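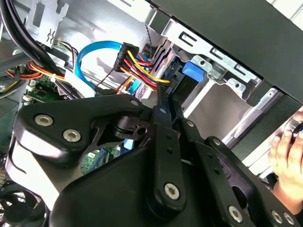 Por el equipo de Vasić en Bekthorpe | 9 de diciembre de 2023 | Informe de avance para Brondura

¡Hola de nuevo! Os cuento cómo vamos con la guía de buenas prácticas para desmontar ordenadores con robot, que desde septiembre ha cambiado bastante (para bien, creo yo).

Ya tenemos cerrado el capítulo de manos cerca de la pinza. La regla queda así: si alguien trabaja junto a las articulaciones, velocidad reducida y parada de emergencia al alcance, sin excepciones. Me costó 2 borradores y una discusión larguísima con la gente de Marwood, que quería permitirlo a velocidad normal.

El capítulo de cables va más lento. Entre el conector de alimentación y el SATA azul hay muy poco sitio para entrar, y todavía no me convence cómo hemos redactado el orden de desconexión.

Del presupuesto nos quedan 652 euros, que me gustaría gastar en imprimir las fichas de taller. ¿Os parece bien? Si me decís que sí, las encargo esta misma semana.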